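Plerwood to replace 49 aging culverts after road washouts

20/12/2021

Plerwood will replace 49 culverts under its county roads over the next two years, starting with the stretch of Belkadi Road that washed out twice this fall.

Most of the pipes are corrugated steel and have rusted through along the bottom. When water gets under a pipe it carries off the soil that holds up the pavement, and the road above begins to sink. Drivers on Belkadi Road have been sent on a nine-mile detour since the second washout.

"We have been patching the surface when the trouble is underneath," said county road engineer Ismail Ezzat. He said crews inspected roughly 200 crossings before drawing up the list.

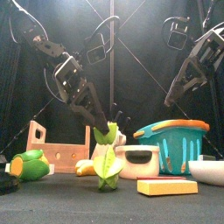 Two robotic arms over a tabletop, one with a pale green toy at its fingertips.

The new pipes will be concrete and wider than the old ones - the county wants them to handle heavier storms. Each site is expected to be closed for four to six days. School buses will be rerouted, and notices will go up at least a week ahead.

Work on Belkadi Road begins as soon as the ground allows. Crews will then move to Skillow Lane, which carries 1652 vehicles a day and has had a weight limit on its creek crossing for three years. Farm trucks have been using the state highway instead.

Residents can report sunken pavement or blocked pipes to the county road office.

Recent items
Oriteo bridge deck repairs finished
Salt supplies in place for winter, county says
Skillow Lane speed survey results
Sidewalk grants open to small towns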